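Thread: I have spent the whole month cutting our grocery bill and I have THOUGHTS. Grab a cuppa, this goes for a bit 🧵

1/ Background. We moved out to Dunbar in winter, two adults, two kids, one very greedy dog. Nearest big supermarket is Skimden and it's a fair hike. So whatever we forget, we live without (or pay servo prices, which, ouch).

2/ I added up every docket from the last quarter. $2,665. For food! And a truly shameful amount of it was sauce, snacks and fruit that went soft in the bottom of the crisper.

3/ First change was a proper stocktake before each shop. Pull everything out, put it where you can see it, write down what's there. We owned more condiments than a footy club canteen.

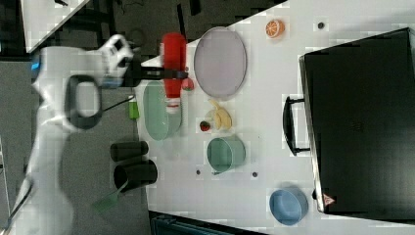

Red sauce, plates, half an orange. The essentials!

4/ Second change: the kids get a say. They each pick one dinner and one lunchbox thing a week, and once it's picked there's no whingeing. My youngest has chosen sausages every single time and you know what, sausages are cheap, I'm not fighting it.

5/ Third, I stopped buying the fancy stuff just because it has a nice label. I did a blind taste test of tomato sauces on hot chips, home brand against the Plinero one I'd sworn by for years. The whole family picked home brand. I was the only one upset about it.
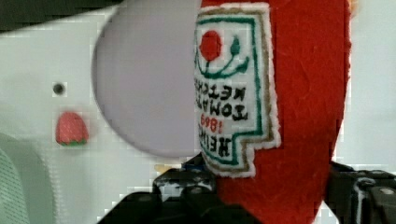

6/ The kids then wanted to blind test everything, so we did yoghurt, crackers and peanut butter too. Home brand won on crackers, lost badly on peanut butter (like eating putty, never again). So we spend up on that one and I've made my peace with it.

7/ Had a few DMs asking about apps. I tried Stoltura for meal planning and it's fine, but I kept forgetting to open it. A bit of paper on the fridge does me. Old school, I know!

8/ Fruit: buy less, more often, whatever's in season. Oranges keep for ages. Strawberries do not, so they get eaten in the car on the way home and I no longer pretend otherwise.
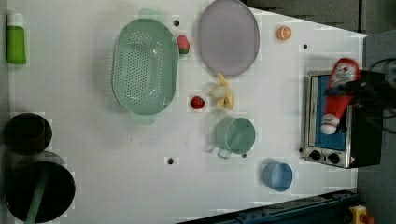

9/ THE NUMBERS (skip to here if you're nosy like me)

Last quarter $2,665, this quarter $1,991. That's $674 we didn't spend, and I'd budgeted on saving $200, so I'm pretty chuffed.

10/ Still haven't cracked school snacks. If you've got a muesli bar recipe that doesn't fall to bits in a lunchbox by recess, please chuck it in the replies. No nuts, and nothing with dates, they can smell a date from the driveway.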